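3.2 Sharing map layers between phones

Plisby is a small map viewer for Android that lets people draw their own layers and pass them to others. A layer may hold paths, place markers and short notes. In the version we studied, a shared layer was sent whole each time it changed, even when the only change was one renamed marker. Žukauskas (the sync tool described in Section 2) sends only the parts that differ.

We compared the two methods on 283 layers drawn by walkers in and near Kendthorpe. Each layer was opened on six phones, two of them with no mobile signal for part of the test. Edits made offline were kept on the phone and sent once it was back in range – the user did not have to press anything.

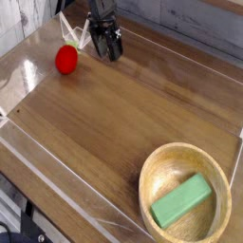 Figure 6. Green block in a wooden bowl, with a red object near the far corner of the work area.

3.3 Conflicting edits

Two people may move the same marker while both are offline. Plisby keeps whichever edit reaches the server last, and the other is lost without a message. Žukauskas keeps both and shows the marker twice until someone picks one. Siliņa's earlier work on the Skirkosine path layers used the same rule, though only for markers and not for paths. We applied it to paths as well, treating each bend as a separate point.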